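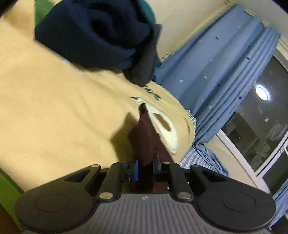 2 min read

Lent, week whatever

3/25/22

Quick one, got to be out of the door by ten. Still doing the psalms. One in the morning, one at night, that was the plan, and the plan has slipped. Missed most of last week. Picked it up again on Monday with Psalm 68, which is long and very odd in the middle (kings fleeing, doves with silver wings, a lot of mountains) and I read it out loud in the kitchen because my eyes kept sliding off it.

Out loud helps. Should have started out loud.

Then 70. Five verses. "Make haste to help me." Have been saying that one all week, at the lights, in the queue at the chemist, outside the meeting I didn't want to go into. Didn't feel holy. Felt like texting somebody. Maybe fine.

The thing I wanted to write down before I forget it is about silence. At Grundanard in the autumn they had us sit for 20 minutes before breakfast, no music, no reading, and I spent the whole of it composing an email. Came home and told everyone how lovely it was. It was not that lovely. I was hungry and cross and I thought everbody else in the room was properly praying.

So for Lent I've been trying it again at home, on my own, where there's no one to look peaceful for. Kettle off, phone in the drawer. Some mornings it's just the email again. Tuesday it was a row I had with my sister years ago, word for word. And then I was sorry about it, properly sorry, for the first time I think. Rang her. We talked about her boiler mostly. Still. 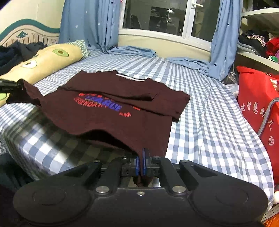
Liis Kalniņš wrote under the last post that she gave up on silence altogether and walks instead, down to the harbour at Zirkcombe and back, one line of a psalm on the way out and the same line home. She says sitting still made her feel she was being marked on it. I do get that. Might try it once the mornings are lighter, though our road is all bins and vans so it will not be quite the same.

She also asked which translation. No strong feelings. I've got my gran's old one with the tiny print for mornings, and whatever is on the phone at night. Gran's has her pencil in the margins. Next to 70 she's put "again" and underlined it. No idea when, or what was going on.

Sunday we had hymn 298, which I hadn't sung since school, and the organ was far too fast, and I got to the last verse a good line behind and just stopped and listened. Best bit of the service. Didn't tell anyone that at coffee.

Other bits. The Lapiņa Room is booked for Good Friday so the quiet hour will be in the side chapel, bring a coat. I've said I'll do the reading, haven't been told which one. And I want to keep the evening psalm going into April, even if the morning one falls over completley.
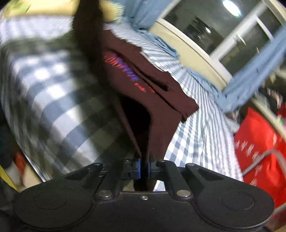

The maroon one again

Right, coat, keys. Psalm 71 tonight if I stay awake.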